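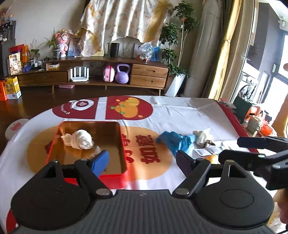 Mellwood Round Tablecloth

Back in stock for April, in both sizes!

The Mellwood is the cloth we reach for at home, and it's the one people keep writing to us about. It's a heavy cotton with a soft, slightly brushed face, woven for us at the Bech mill, and it hangs in proper folds instead of sticking out stiffly like a paper plate. Put it on a wobbly old garden table and suddenly you've got somewhere you want to sit down for lunch.

We cut it as a true circle (plenty of "round" cloths are squares with the corners trimmed off, and you can tell as soon as they're on) and finish the edge with a narrow double-stitched hem. The hem lies flat after washing. We went through a lot of samples to get there, and we're very pleased with it.

Sizes
Small: for tables seating 2 to 4
Large: for tables seating 4 to 6
Both leave a good drop all the way round. If your table is between sizes, go large, it looks lovely a little long.

Fabric
100% cotton, 200 gsm
Pre-shrunk before cutting
Colors: Oat, Brick, Pond, Plain White

Washing
Machine wash warm with similar colors. Tumble dry low, or hang it over a line while it's still damp and skip the iron altogether. Red wine and tomato sauce come out best if you rinse the spot in cold water the same evening. Please don't bleach the Brick, it goes a strange pink.

Does it work outdoors?
Yes, and we use ours outside all summer. Add a set of Trirnotard clips if you get any wind. They grip table edges up to 2 inches thick and have a felt lining, so they won't mark painted wood. Bring the cloth in overnight, though, as it isn't treated against mildew.

Can I get matching napkins?
We have them in Oat and Pond, sold in packs of four. Brick napkins are on the loom now and we can't wait to see them!

Orders
The Plellport shop has every color out on a table, so come and have a feel. We're open late on Thursday, until 7 pm. Online orders are packed at the same shop and go out the next working day. Unwashed cloths can be returned to either place with the receipt.

Item no. 1313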